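Search products... Search
Menu Cart (0)

Skallton Work Mat, square, black border

Category: Home & Laundry > Folding and Cleaning > Mats

Posted 10 Jun 2026 by the Fomley shop team

The Skallton is a square mat for small cloth work: folding kitchen towels, pressing napkins flat by hand, polishing cutlery, sorting dusters. You lay it on the floor or on a table and it marks the place where the work is done. Around the edge goes a thick black border, and this border is the reason most customers choose it. On a pale floor a plain mat is easily lost from sight, and with the border you always see where your cloth should lie straight.

We sell the mat since last November, first in our own store and now also online. It is made for us by Jolley, who already make our ironing blankets. The underside has a thin rubber layer, so the mat stays in its place on tile, stone and painted boards. On carpet we do not recommend it. It will move a little when you pull the cloth toward you.

For cloths we suggest the Dal Bello cleaning cloth in blue, sold in packs of 4. It is soft from the first day and you can wash it with your other towels. The blue is easy to find again on a white surface, and against the black border you notice quickly if a corner is turned under.

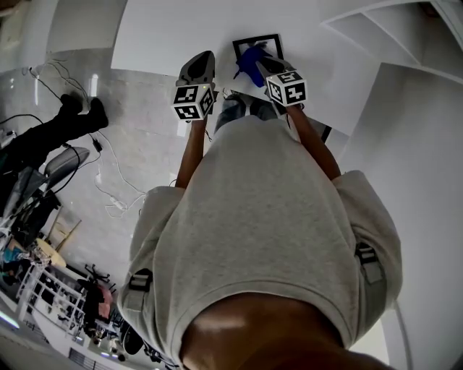 One buyer wrote to us that she had used the mat on her kitchen floor for a month before she tried it on the table, and that she now prefers the table, as her back complains less – but that her children still take it down to the floor for folding their own cloths. She asked also if the border fades in the wash. In our tests it did not fade after 13 washes, and we have not tested longer than this.

How to use it

Put the crumpled cloth in the middle of the mat. Open it from one corner, smooth it with a flat hand toward the border, and line up one side with the black edge. Then fold. Small cloths can be folded in half two times, bigger ones in three parts and then once across.

Care

Wash at low temperature, without softener. Dry it flat. Do not iron the rubber side, and do not put the mat in the dryer. Small spots can be taken away with a damp sponge and a bit of dish soap.

Details

Item number: 253
Shape: square
Border: black, thick
Underside: rubber
Sold: single, or in a set of 4
Cloths: not included

Delivery and returns

Orders leave our store within four working days. The mat comes rolled, and it needs one night under some books to become flat – please do not fold it for storage. Unused mats can be returned in their wrapping.

Tags: mats, cleaning cloths, folding, Skallton, Dal Bello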